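Stapled binding looks like the simplest operation in a print shop, and for short runs it mostly is. A sheet is folded, another is laid inside it, and two pieces of wire go through the spine. The difficulties begin when the booklet gets thicker, the paper gets heavier, or the reader is expected to keep it for more than a season.

## Wire, paper and thickness

At Laskowska, a small bindery that handles parish magazines, club handbooks and exhibition guides, the working limit for a saddle-stitched booklet is 60 pages on ordinary uncoated stock. Past that, the inner pages push outwards and the fold will not lie flat. Binders call this creep. It is corrected at the layout stage by shifting the inner pages slightly towards the spine, so that after trimming the outer margins match.

Wanda Walczak, who runs the finishing room, keeps a sheet of test folds pinned beside the guillotine. Each is marked with the paper weight, the grain direction and the number of leaves. Grain matters more than most customers expect. Paper folded along the grain gives a clean edge; folded across it, the fibres break and the surface cracks, particularly where there is solid ink over the spine. Covers are now scored before folding on every job above a light card.

Wire is chosen after the paper. Too fine a gauge bends before it passes through the stack. Too heavy a gauge tears the inner sheet, and the centre spread comes loose with handling. Leg length should leave enough to turn over and lie flat, with the two tips close together but not crossing. Crossed tips catch on the next booklet in the pile and mark it.

## The hand-held trade

Desk staplers cannot reach the spine of anything larger than a small notebook. The usual answer is a long-arm model, which has a deep throat and an adjustable stop. Once the stop is set, the operator can work through a batch without measuring again.

Pemoren, a community archive, binds its own finding aids in this way. Its last inventory ran to 1,771 entries and was issued in 7 parts, each short enough to staple by hand. Igor Zawadzka, the archivist, had planned a single glued volume. He changed his mind after the trial copy lost pages from the middle when opened flat on a reading desk. The parts can also be replaced one at a time as entries are revised, a point the archive had not considered when it set the budget.

The archive uses stainless wire throughout. Ordinary steel staples rust in damp storage, and the stain spreads through the paper in a ring well beyond the metal. Of the older pamphlets surveyed in May, 83 had rust at one or both staples, and in several the paper had gone altogether at the fold. Removal is slow work. The legs are lifted from the centre spread with a thin blade, straightened, and drawn out from the spine side. Pulling from the front enlarges the hole. The sections are then sewn through the existing holes with linen thread, using a three-hole pamphlet stitch, and tied on the inside.

## When to sew instead

Sewing costs more in labour and almost nothing in materials. Laskowska quotes for it on request and recommends it for anything intended for library shelves. For event programmes and price lists, wire remains the sensible choice, and the bindery does not try to persuade customers otherwise.

Between the two lies side stapling, where the wire passes through the whole block near the left-hand edge. It holds thick reports well but uses up the inner margin, so the text must be set further out. Pralside, which prints training manuals, allows a wide gutter and covers the wire with cloth tape. The manuals do not open flat, and users are told to fold the cover back on itself.

A final check applies to all three methods. Open the finished copy at the centre, hold it by one leaf and let the rest hang. If the leaf shifts at the wire, the gauge or the leg length is wrong, and the batch should be stopped before trimming.
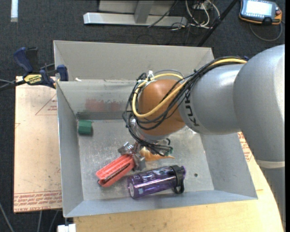 Trimming hides a good deal, including a crooked fold, but it does nothing for a loose centre spread. Copies that fail the hanging test at Laskowska are taken apart, and the sheets are used for setting up the folder on the next job.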